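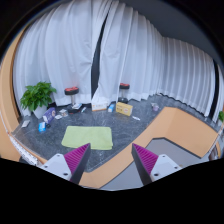

Our adviser at Grisa asked after the first demo whether the policy had learned to fold or had only learned our one towel, and said the report should answer that before anything else. We did not have an answer then. This section covers what we did to get one.

Data

All demonstrations were recorded by hand with the gripper, with no robot arm involved. The first set, which we call Nalaser, has 186 demonstrations on a single towel. The second set, Delemska, has 100 demonstrations that mix towels of different sizes and colors. We left other items on the floor during recording and moved them between takes. Both sets start from a flat or roughly folded towel. Crumpled starts were dropped early on, as we could not do them the same way twice.

Training

We trained one policy on each set and one on both together. Each ran for 4000 steps with the same settings. We also saved a checkpoint at 2000 steps. The images went in with the fisheye distortion left as it was. An attempt to flatten them first cost us most of February and cut off the sides of the view, so we went back.

Result

The Nalaser policy folded its own towel well and did poorly on the others. It usually reached the correct corner and then closed too early on thicker cloth. The Delemska policy was slower and less neat, but it finished folds on towels it had never seen. The combined policy was the best of the three on new towels and close to Nalaser on the original one. Going from 2000 to 4000 steps helped the combined policy and made no clear difference to the other two.

The Kaufmann score we used for fold quality compares the final outline to a target rectangle. It does not notice a towel that is folded inside out, so we checked those by eye.

Open problems

Light towels on a light floor are still missed at the first grasp. We did not test under evening lighting. The grip width is read from the camera view and drifts when the finger pads wear down. We replaced the pads once, between the two sets, and cannot rule out that this affected the comparison.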